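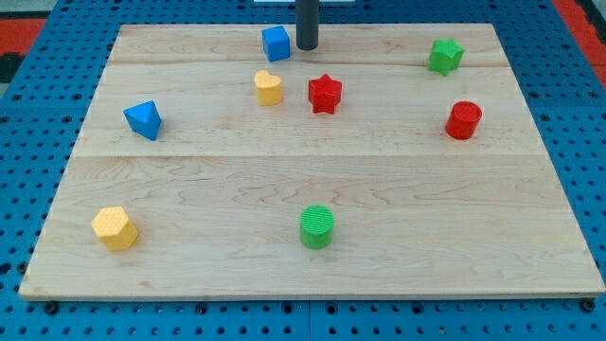

Blocks on the maple board, stars and heart included.

Workshop > People > Toys

Yae Noguchi has sanded 1,577 wooden blocks since December and would like a word with whoever invented the star. "A cube is an afternoon off," she says. "A star has five places to hurt yourself."

She makes them in Holstead and sells them under the name Terkness, a word she admits means nothing. The yellow heart is the bestseller – to adults. "Kids want the cylinder. It rolls under the couch and then everyone has to get up."

Her own favorite? "The hexagon. It sits where you put it. I have two sons, so I notice that."

30 shares | 60 comments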